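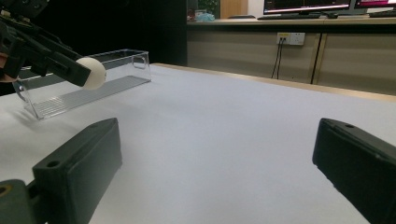 Adetti Handgreifer-Kit – README / Datenkarte

Drucken | Per E-Mail versenden | 13 Kommentare

Stand: 24. Oktober 2020. Notizen zum Testkit, noch nicht alles sauber. Wer was findet, bitte ins Ticket, nicht per Mail.

## Was ist drin

- 2 Handgreifer (links / rechts), schwarz, Backen aus Kunststoff
- Kamerahalter pro Greifer, vormontiert
- Ladegerät, Kabel, Beutel mit Ersatzschrauben
- Lizenz für die Aufnahmesoftware Lurken (ein Rechner)

Preis laut Angebot 965 Euro netto, Versand extra. Einzelgreifer gibt es laut Chiriac (unser Händler) erst ab Dezember.

## Aufgabe im Testdatensatz

Ball mit einem Greifer fassen, in die durchsichtige Acrylbox legen, loslassen. Weißer Ball, etwa Tischtennisgröße, weiße Tischfläche. Der andere Greifer bleibt im Bild der eigenen Kamera offen, greift nichts. Klingt leicht, ist für die Auswertung aber eher fies: heller Ball auf hellem Grund, dazu Reflexe an den Kanten der Box.

Umfang: 900 Durchgänge, Name des Sets `trirex-ball-box`. Je Durchgang ein Ordner, darin Video links, Video rechts, Greiferöffnung als CSV, Notiz falls was schief ging.

## Erster Eindruck

Gut:
- Aufbau schnell, Anleitung kurz aber reicht
- Backen greifen runde Sachen besser als gedacht
- Schraublöcher in den Backen von oben erreichbar, Wechsel ohne Zerlegen

Nicht so gut:
- Gewicht. Nach einer Stunde merkt man das Handgelenk – Pausen einplanen
- Die Finger nehmen unten viel vom Kamerabild weg. Gewollt, aber beim Zuschneiden dran denken, sonst fehlt der Kontaktpunkt
- Lurken stürzt ab wenn beim Start nur ein Greifer angemeldet ist. Workaround: beide einschalten, dann erst das Programm öffnen
- Deutsche Übersetzung im Menü teilweise Quatsch ("Greifer vergessen" heisst abmelden)

## Bekannte Probleme im Set

- Hintergrund ist ein normaler Arbeitsraum, Bildschirme teils an. Nicht verpixelt. Wer ein Modell nur auf den Tisch trainieren will, muss selber maskieren
- Hände teilweise am Rand sichtbar
- Licht nicht konstant, vorne am Tisch dunkler als hinten
- Zeitstempel links/rechts laufen bei langen Aufnahmen auseinander. Skript `sync_fix.py` laufen lassen, vorher Kopie machen!!
- Box steht nicht immer gleich, oft schräg. Nicht als Fixpunkt verwenden

## Benutzung

1. Archiv entpacken, Pfad ohne Leerzeichen
2. `config_beispiel.yaml` kopieren, umbenennen in `config.yaml`
3. Pfad eintragen
4. `python pruefen.py` – meldet fehlende Dateien
5. Erst danach exportieren

Unter Windows nur kurz getestet, Linux läuft.

## Lizenz

Daten intern frei, Weitergabe nur nach Rückfrage. Software von Adetti hat eigene Bedingungen, liegen im Ordner `doku`.

## Offen

- Zweite Aufgabe mit Deckel auf der Box?
- Ersatzbacken nachbestellen, Chiriac fragen wegen Lieferzeit
- Vergleich mit farbigem Ball, wäre vermutlich sinvoll
- Kaufentscheidung steht noch aus. Tendenz ja, wenn das Update für Lurken kommt

Seite drucken | Link versenden | 2 mal geteilt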